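Wooden top for the kids' craft table – oil or varnish?
Home & Workshop > Tables and surfaces

fenna_v
September 9, 2019
Right, quick one before I go to work. Need to finish a light wood top, butcher block sort of grain, for a craft table. Felt tips, glue, bricks, drinks, the lot. Oil or varnish?? Have half a tin of oil left from the kitchen so leaning that way. Budget is small, already spent 143 on the top.

Wim Van Acker
Varnish. Water based, matt, three coats. Felt tip goes straight into oiled wood and stays there, ask me how I know.

nele_vb
Disagree with Wim. Oiled ours in January, had green pen on it twice, bit of fine sandpaper and more oil, gone. Try that with varnish – you end up doing the whole top.
Pale top with a few bits on it:

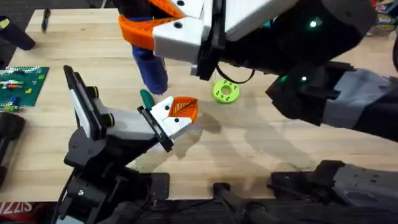

Re: Wooden top for the kids' craft table

Wim Van Acker
Nice colour, fair enough. But "bit of sandpaper" every time someone misses the paper? No thanks. Also bricks scratch. Those little baseplates have corners like chisels when they get shoved about.

arnout_b
Scratches show on both. On varnish they go white and look worse imo. On pale wood with oil you hardly notice.
What grit are you using Nele? I did mine with 80 and it was far to rough, drank the oil like a sponge.

nele_vb
240, with the grain. Never across. Wipe off all the extra oil after 15 min or it goes sticky.

fenna_v
OK so that's two for oil, one for varnish. Does oil make it go yellow? Want to keep it blond. My sister's went proper orange.

Marloes Visser
Depends on the oil. Linseed yes, horrible. Get one with a bit of white pigment, Clistard do one, small tin did our whole table with some left. Test underneath first!!
And leave the middle of the table free if you can, stuff round the sides in boxes. Pale wood here, with a ring toy on it this time.

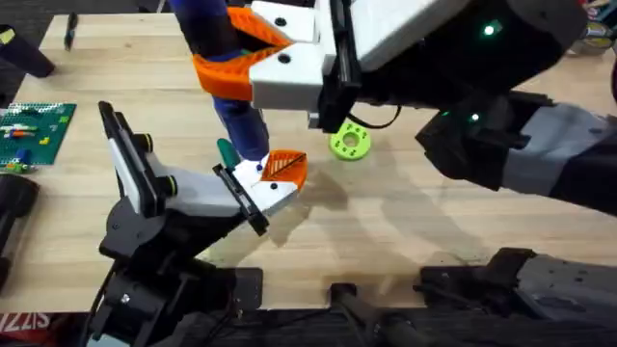 Pale planks, lime-green ring, something long and blue.

fenna_v
Oh that's the shade I want. Is that the Clistard?

Marloes Visser
I'd go for the white one if you want that look, two thin coats. Don't do a third, goes chalky.

Wim Van Acker
You'll all be back here in a year asking how to get ink out. Bookmarking this.

arnout_b
Wim you said that about my worktop as well and its fine

fenna_v
Going with oil, white one. Will do the underside tonight and see. Anyone know how long before I can put things on it?

nele_vb
Overnight for light stuff, week for anything wet. Rags outside to dry flat, dont ball them up in the bin – fire risk.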